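The Weekend I Spent Watching a Robot Let Go

Monday, September 4, 2023

Well, hello again, and sorry for the long silence. Those of you who have been reading since January will remember that I promised a cheerful post about getting our simulated house robot to open doors. I did get it to open doors. What I have for you today is the other half of the story, the part where we nearly carried a nasty little fault out of the simulator and into the lab, and I have been wanting to write it down while it's still fresh and I'm still slightly embarrassed.

For anybody new, I work on a small project called Sindemora. We train a two-armed robot on household chores in rendered rooms, and once a chore goes well enough there, Piroska Boros and her people at Prutmont try it on the real arms.

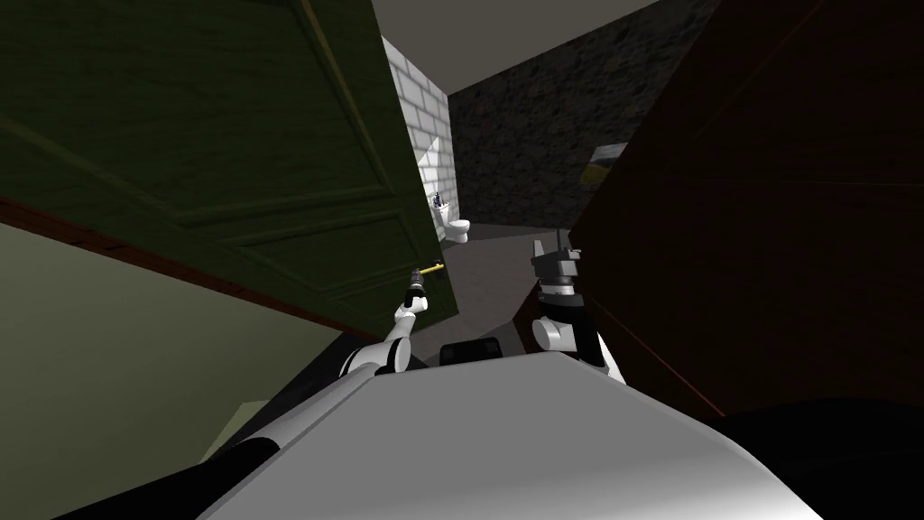
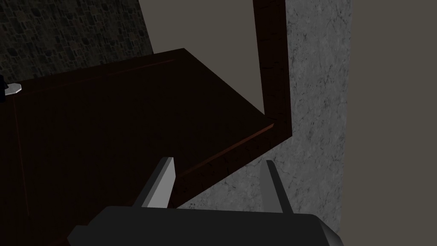
The simulated house: the left gripper at the yellow handle of the green door, and a gripper up close to the dark wood cabinet.

The chore sounds like nothing at all. Take hold of the handle, move the door, let go, back off, go on to the next thing. We had run it 3,000 times over the summer and the success number was so pretty that I put it in an email to my mother (she wrote back asking if the robot could come and do her windows). So on Friday evening I packed everything up for Piroska, wrote a very pleased handover note, and went to make soup.

Then Joni Oksanen called. Joni is the most patient person I know and he had been doing what I should have done, which was sitting down and watching the runs instead of reading the totals. "Your other arm is doing something funny," he said. I told him the other arm wasn't doing anything, it was waiting. "Yes," he said, "that's the one."

And he was right, bless him. While the left arm worked the handle, the right arm was supposed to hold still wherever it was parked. In most runs it did. But every so often, at the very moment the left gripper opened, the right arm would lurch sideways toward whatever happened to be next to it, a panel or a wall or a piece of furniture. Then it would come back as if nothing had happened, and the door would be open, and the run would be marked as a success, because the only thing our scoring ever looked at was the door.

I lost most of Saturday to this. My first idea was that the door was springing back and pushing on the robot, so I spent hours fiddling with hinge stiffness. No change. My second idea was that the cabinet was built badly and the arm was reacting to a collision shape that stuck out past the wood, and I was very fond of that idea, mostly for the reason that Tibor Kiss builds our furniture and then it would have been his problem. Tibor very kindly checked it for me and the cabinet was fine. Sorry, Tibor!

The real cause was mine. When a gripper lets go, we reset its force limit to the default, so that it doesn't carry the tight grip settings along into the next move. The reset was written back when we had one arm. With two arms it reset both of them, and for 30 milliseconds the right arm had no hold command at all. When the command came back, the arm rushed to catch up with a target that was already old. If the body hadn't moved in the meantime, you saw nothing. If the body had rolled even a little with the door, you got the lurch.

Now, in a simulator a lurch costs you nothing, and I think that had made me lazy. But I kept picturing that same movement on the real robot with Piroska leaning in to look at the handle, as she always does, and I did not sleep especially well on Saturday night. I called her on Sunday morning and asked her to throw my handover in the trash. She was very nice about it and asked what kind of soup it had been.

So here is where we are now. The reset only touches the arm that let go. Each arm has its own speed cap while it is meant to be holding still, and if it goes over, the run stops and counts as a failure, however nicely the door has opened. I also added a check for contact with anything that isn't the handle. With the new scoring I reran the old recordings, and our pretty number is a good deal less pretty — I have not told my mother.

Piroska has asked for two more things before she'll switch on the real arms: a test with the body rolling backward while the gripper opens, and a written rule that everyone stays outside the tape for the first day. Both seem completely fair to me. The rolling test is running as I type this, and Joni is watching it with his feet up on my other chair. I'll post the results when we have them, along with the soup recipe, as two of you have already asked for it.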